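Ulluson Haltekraftwächter HW-2
Nachrüstsatz für Parallelgreifer mit Hebelgestänge

Artikelgruppe: Greifer / Zubehör / Überwachung
Hersteller: Ulluson
Lieferumfang: Wächtermodul, Anschlussleitung, zwei Klemmhalter, Kurzanleitung, Sicherheitshinweis (bitte nicht als Unterlage für die Kaffeetasse verwenden)
Stand der Seite: 30/04/2021

Wozu das Ganze

Ein Greifer kennt von Haus aus zwei Meinungen: auf und zu. Was dazwischen klemmt, ist ihm gleich. Bei Drehteilen aus Stahl kommt man damit weit. Bei weicher, in Folie gewickelter Ware kommt man damit bis zum ersten Reinigungseinsatz.

Der HW-2 überwacht den Motorstrom des Greifers und vergleicht ihn mit einer Grenze, die Sie je Artikel hinterlegen. Wird sie überschritten, stoppt die Schließbewegung und der Greifer hält die Position. Er öffnet nicht von selbst. Das ist Absicht, siehe unten.

Die Vorgeschichte

Das Vorgängermodell HW-1 öffnete bei Überlast. Auf dem Papier sah das vernünftig aus: zu viel Kraft, also loslassen. In der Versuchszelle bei Eltmont lief es im September dann so ab, dass der Greifer ein Übungsstück aufnahm, die Folie sich zwischen den Fingern zusammenschob, der Strom kurz anstieg und der Wächter pflichtbewusst losließ. Allerdings über der Förderstrecke statt über dem Korb. Danach fuhr der Arm die Ablageposition an, legte mit großer Sorgfalt nichts ab und meldete einen erfolgreichen Zyklus.

Kasun Jayawardena, der die Zelle betreut, bemerkte die Sache bei Zyklus 105. Wie lange sie da schon so lief, ließ sich aus dem Protokoll nicht mehr klären, denn laut Protokoll war ja alles in Ordnung.

Wir haben den HW-1 daraufhin aus dem Programm genommen. Restbestände tauschen wir kostenlos um, auch ohne Originalkarton.

Was am HW-2 anders ist

Bei Überlast wird gehalten und gemeldet. Der Roboter bekommt ein Störsignal und bleibt stehen, bis jemand quittiert.

Folienspitzen werden gefiltert. Ein kurzer Anstieg durch geknüllte Verpackung löst keine Störung mehr aus, ein anhaltender schon.

Leergriff wird erkannt. Fällt der Strom während des Transports unter die Untergrenze, endet der Zyklus als Fehler.

Technische Daten

Artikelspeicher: 100 Einträge
Ausgänge: 2 (Störung, Leergriff)
Quittierung: Taster am Modul oder Signal der Steuerung
Klemmhalter: Edelstahl 316
Einbaulage: beliebig, nur nicht im Schwenkbereich des Gestänges (ja, das wurde versucht)

Sicherheitshinweise

Der HW-2 ist kein Sicherheitsbauteil. Er schützt die Ware, nicht die Finger. Schutzzaun, Zustimmtaster und Not-Halt werden durch ihn weder ersetzt noch verbessert.

Nach einer Überlaststörung steht das Gestänge unter Spannung. Vor dem Entnehmen des Griffstücks Antrieb abschalten und den Greifer über die Handöffnung entlasten. Nicht am Griffstück ziehen. Selorm Asante aus unserer Werkstatt zeigt Interessierten gern den Bluterguss.

Grenzwerte nach jedem Wechsel der Greiferfinger neu einlernen. Werte von einem anderen Greifer zu übernehmen geht schnell und ist leider auch möglich.

Bekannte Einschränkungen

Sehr nachgiebige Teile lassen sich erheblich schmaler drücken, bevor der Strom überhaupt ansteigt. Der Wächter merkt davon nichts. Wenn die Form der Ware eine Rolle spielt, begrenzen Sie zusätzlich den Schließweg.

In Verbindung mit Steuerungen der Reihe Skandutell vor der ersten Firmware-Aktualisierung wird die Leergriffmeldung beim Neustart verworfen. Die Aktualisierung liegt im Downloadbereich.

Kundenstimme

»Seit dem Umbau steht die Anlage öfter als vorher. Dafür wissen wir jetzt, warum.« Marisol Begay, Wieczorek

Bestellung und Umtausch

Angebote und Umtausch HW-1 über Abilio Ibarra im Vertriebsinnendienst. Bitte Greifertyp und Seriennummer angeben. »Der schwarze« genügt uns nicht, sie sind alle schwarz.
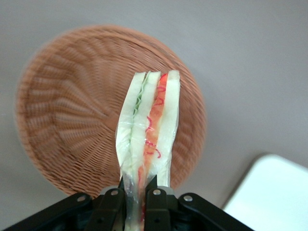

Übungsstück (Spielzeugsandwich in Klarsichtfolie) zwischen den Greiferfingern, dahinter der Korb. Im unteren Teil ist es deutlich schmaler gedrückt, siehe Bekannte Einschränkungen.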